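My aunt still watches the breakfast program Dellik every day, and when I visit her in Welari I must watch it too. In April the channel, Cummont, made it shorter by 14 minutes. She is still angry. The part they removed was the letters from viewers, and she wrote to them many times – 124 letters, all copied in a notebook.
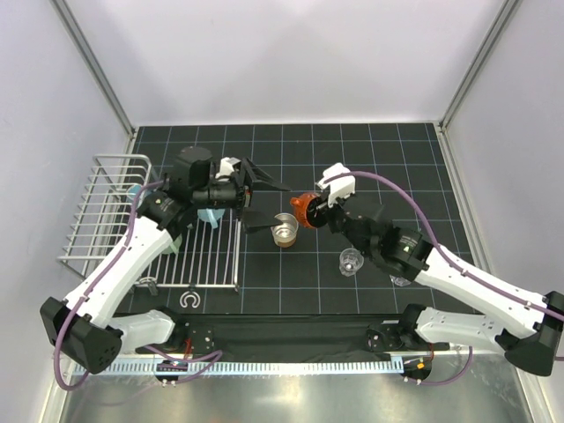

The two hosts now spend most of the first hour arguing about the new opening ceremony for the Wiriya festival. One wants the big parade as before, the other says 40 musicians is enough for any town. They sit opposite and lean to the middle, very much like these two robot arms over the black mat with its white grid, and I was waiting for one of them to bang the table. My aunt was on the side of the parade, of course.

I can understand both. The parade is expensive, and last time it rained and half of the people went home before the speeches.
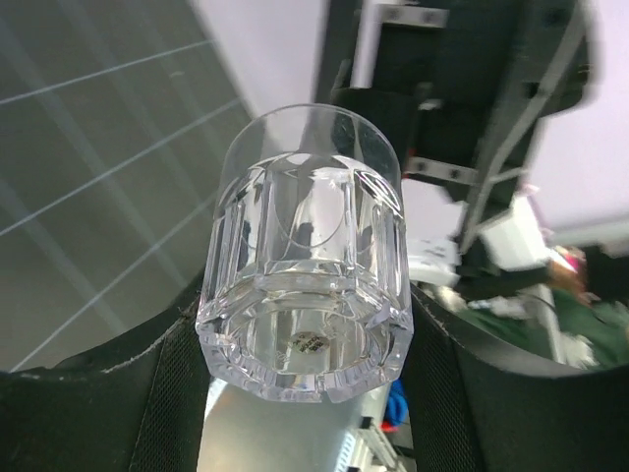

Still, a festival on television needs something to look at. If they show only a stage and a man with a microphone, I will go to make coffee, and I think many viewers will do the same.
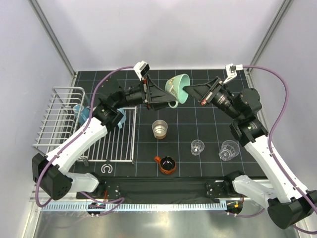
Posted by Charoen Kamolrat on 08/11/2022

Then a guest came and said that 2,000 people had signed a paper asking for the parade to stay. The hosts were quiet for a moment – a rare thing on this program – and after it came the weather. My aunt wants to sign also, but they did not say where to find the paper. I promised to call the channel for her this week.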